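Courses > Food Preservation > Week 4 handout

This site uses cookies to remember your settings. By continuing you agree to our cookie policy.

Week 4: Vinegar, brine and shelf storage

Notes prepared by Wenche Söderlund for the evening group. Bring these with you, as we will use the brine table again in the pickling session.

This week covers what keeps an acid preserve stable, and how to store liquids once they have been bottled. Read section 2 before class.

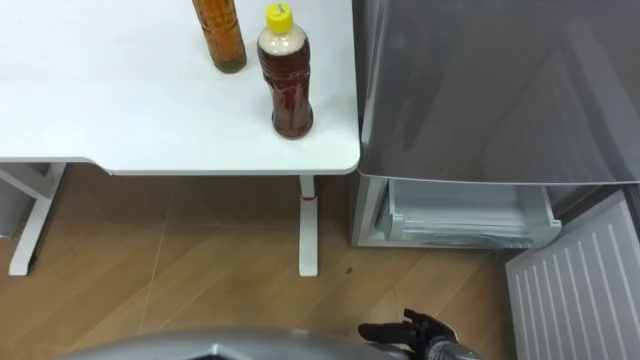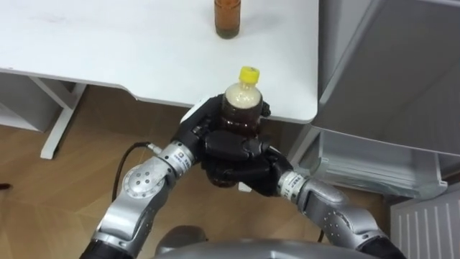 Fig. 4.1. A plastic bottle with a yellow screw cap.

1. Acidity

Most spoilage organisms struggle in a strongly acid liquid. For pickling we rely on vinegar with a stated acidity on the label. Do not use homemade vinegar for pickles you intend to keep on the shelf. Its strength varies from batch to batch and you can't judge it by taste. Homemade vinegar is fine for dressings and for pickles kept in the fridge and eaten soon.

Colour is no guide to strength. Malt vinegar is dark, some of it from added caramel, and white vinegar may be just as sour.

2. Working out a brine

In this course, brine strength means grams of salt per litre of water.

Light brine, for soaking sliced cucumber overnight: 40 g per litre
Heavy brine, for whole onions: 100 g per litre
Dry salting, for beans: 200 g per kilo of beans, layered

Weigh the salt. A cup of flaked salt and a cup of fine salt are very different amounts. Use salt without iodine or anti-caking agents if you want a clear liquid.

3. Sediment and cloudiness

Cloudiness has several causes. In unpasteurised vinegar it may be the mother, a harmless mat of cellulose and bacteria that can be strained out through muslin. In a fermented brine some cloudiness is expected after the first few days. In a vinegar pickle that was clear when bottled, treat new cloudiness as spoilage and throw the jar out.

Fuzzy growth, bubbles in a pickle that was not fermented, or a bulging lid all mean the same thing. Do not taste to check.

4. Labels and storage

Write the contents and the month on every container. A jar marked only "April" is no use two years later, so add the year. Store in a dark cupboard away from the stove. Bare metal lids corrode in contact with vinegar, so use plastic-lined ones.

For next week

Make one litre of light brine at home and write down which salt you used. Jozef Van Dijk is taking the class while I am away.

Comments

Mirjam Groen: Is the bean figure for trimmed or untrimmed beans?

Wenche Söderlund: Trimmed. Weigh them after topping and tailing.

Nizar Haddadin: I could only find iodised salt at the supermarket. Will it still work for the homework?

Oskari Kemppainen: Mine went a bit grey with iodised but it was OK to eat. Cooking salt is usually on the bottom shelf.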